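My daughter keeps forcing the round piece into the wrong hole

Posted May 10, 2020 by Shih-chieh Yau

We have one of those foam shape sorters, the flat kind you lay on the table, and my little girl (she will be two in October) loves it right up until she picks up the round block. Then she pushes it at every hole she can find and we end in tears. Do I show her, or let her work it out? And is there any trick to keeping the foam from tearing at the corners?

Kwok-wai Huang

Oh, I remember this stage so well! With my son I put most of the blocks away and gave him one at a time, and I would trace the edge of the hole with his finger before he tried - slowly, as if we had all afternoon, and usually we did. After 5 tries or so I'd help. Do check that your board has a round hole at all, because some sets split the shapes over more than one board and the poor child is being asked to do the impossible.

Poltby

just get a wooden one, foam always rips

Wosska

I'd keep the foam, it's quiet and it doesn't hurt when it gets thrown. A dab of fabric glue mends a torn corner nicely if you leave it flat overnight. As for the round block, an octagon is a hard one to tell from a circle when you're that small, so I wouldn't worry about her mixing those up.

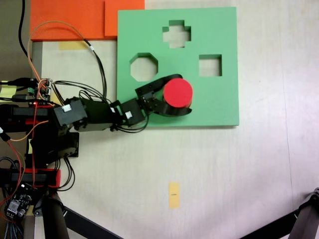 We started with the square and the cross, and only brought the round one back once those two were easy for her.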